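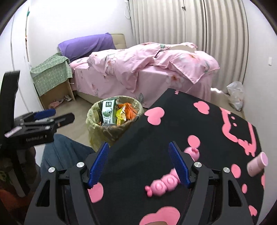 Pavmont, septembre

Cahier d'atelier, suite. Je reprends la plume après le déjeuner, avec un café trop long et l'envie de mettre enfin par écrit ce que nous nous répétons de vive voix depuis la reprise. La question du moment, pour ceux qui liront sans avoir suivi : nos règles de bonne pratique pour les séances à la pince tenue en main, quand on est deux autour de la même table et qu'on manipule des objets du quotidien dans une vraie chambre, avec un vrai lit derrière et tout ce qui va avec.

La fiche en vigueur est toujours celle de Nendeck, version 6, que nous avions adoptée presque telle quelle. Je l'aime bien, cette fiche, elle est claire et courte, mais elle a été rédigée pour un établi fixe et un seul opérateur, et cela se sent dès la deuxième ligne. On y parle de « zone dégagée sur tout le pourtour ». Dans un logement, le pourtour, c'est la poubelle, le bord du lit et les genoux du collègue ! Je propose donc de garder l'esprit et de réécrire la lettre.

Premier point, l'attente. Avant de prendre quoi que ce soit, les mâchoires sont ouvertes en grand, au-dessus de la nappe et à l'écart de tout objet fragile. On marque un temps, on regarde l'autre pince, on annonce « j'y vais » et seulement ensuite on descend. Je sais que l'annonce paraît un peu cérémonieuse (j'ai été le premier à en sourire), pourtant je m'y suis fait très vite et je la garderais volontiers. Les collègues de Dervishi ont la même habitude, eux disent « main », ce qui est encore plus court. Choisissons un seul mot et tenons-nous-y, peu m'importe lequel.

Deuxième point, la nappe. La nappe noire à motifs roses est acceptée pour cette série, et je le note ici parce que la question reviendra forcément. La règle de Grarnach demande un fond uni. La nôtre demande un fond connu, photographié avant la séance et inchangé jusqu'à la fin. Je préfère la nôtre, mais il faut l'écrire noir sur blanc dans la fiche, sinon le prochain relecteur nous renverra tout le lot avec une croix rouge, comme au printemps, et nous passerons encore une semaine en échanges de courrier.

Troisième point, et là je m'étends un peu, les objets creux en papier ou en carton. Ce sont eux qui nous donnent le plus de souci. Un gobelet se laisse prendre de mille façons et chacun a la sienne. J'aimerais que l'on s'entende sur ceci : les deux doigts sur les flancs, en vis-à-vis, la pression juste suffisante pour que l'objet tienne, et jamais un doigt à l'intérieur du bord. Si la paroi commence à plier, on relâche, on repose, on recommence, et on l'inscrit comme reprise. Une reprise n'est pas une faute, je le redis pour les nouveaux, qui ont tendance à serrer plus fort pour éviter d'avoir à la noter.

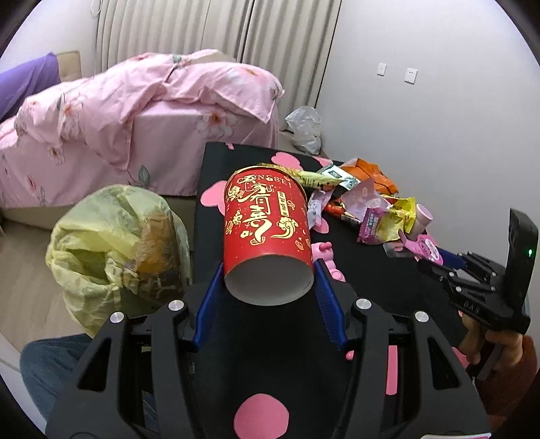
Gobelet rouge, prise sur les flancs, fond tourné vers l'opérateur. Deuxième pince à droite.

Quatrième point, le partage de la table. À deux pinces, il faut une frontière. Elle n'a pas besoin d'être tracée, il suffit qu'on l'ait dite avant de commencer : toi le tas d'emballages, moi le gobelet, et si quelque chose roule d'un côté à l'autre, celui chez qui l'objet arrive s'en occupe. Les petits sachets brillants attirent l'œil et on a vite fait de tendre le bras chez le voisin. Distance minimale entre les deux pinces : 12 centimètres, mesurés entre les parties les plus proches, doigts compris. Je n'ai pas de religion sur ce chiffre, il vient de la fiche Nendeck et il a le mérite d'exister. Si quelqu'un veut le discuter, qu'il vienne avec des mesures et du chocolat.

Cinquième point, la tenue. Manches longues admises à condition que le tissu reste derrière la poignée. J'ajoute les cordons, bracelets et badges, à retirer ou à rentrer. Pour les jambes, on reste assis comme on veut, mais on ne pousse pas la table du genou pendant une prise. J'écris cela en pensant d'abord à moi.

Sixième point, les étiquettes et le texte imprimé. On ne cherche pas à cacher les inscriptions des emballages, on ne les oriente pas non plus exprès vers l'objectif. L'objet est pris comme il se présente. En revanche, tout ce qui porterait un nom, une adresse ou un numéro de colis sort de la pièce avant l'ouverture de la séance. C'est la seule règle de la fiche pour laquelle je demande une vérification à deux, à voix haute, avec les initiales dans la marge.

Pour les cylindres, je reprends la discussion du gobelet en la complétant. Un tube couché tient bien entre deux doigts nervurés, mais il peut pivoter, surtout quand on l'a saisi loin de son milieu. Consigne proposée : prise au plus près du milieu, levée courte, juste au-dessus de la table, puis pause. On n'emmène le tube plus loin qu'après cette pause. Quand il est ouvert à un bout, on note dans quelle direction se trouve l'ouverture, ce que nous oublions presque toujours et que l'équipe d'annotation nous réclame ensuite avec une patience admirable.

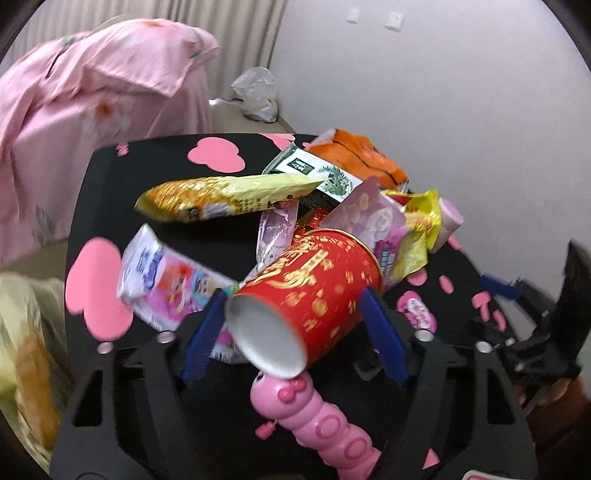
Tube rouge à motifs dorés, tenu couché au ras de la table, ouverture vers l'avant.

À propos des doigts eux-mêmes : contrôle des patins bleus avant chaque séance, au toucher et à l'œil, sans oublier le creux des nervures où les miettes adorent se loger. Chiffon sec, pas d'alcool. Un patin qui se décolle, même d'un rien, se change tout de suite. Il en reste 9 dans la boîte du haut, je repasse commande cette semaine.

Le numéro de lot se reporte à la main en tête de feuille, en toutes circonstances, y compris quand on est pressé et que le logiciel le fait déjà. Lot en cours : 3798. J'ai retrouvé deux feuilles sans numéro, que j'ai glissées dans la pochette verte, merci à qui les reconnaîtra de les compléter.

Reste à décider :
le mot d'annonce (« j'y vais » ou « main »)
la formulation pour le fond connu, à soumettre à Grarnach avant qu'ils ne nous la soumettent
qui tient le chronomètre quand les deux opérateurs ont les mains prises

Je recopie le tout au propre dès que j'ai vos remarques. Écrivez dans la marge, au crayon s'il vous plaît, mes corrections à moi sont à l'encre et je finis par ne plus savoir qui a dit quoi.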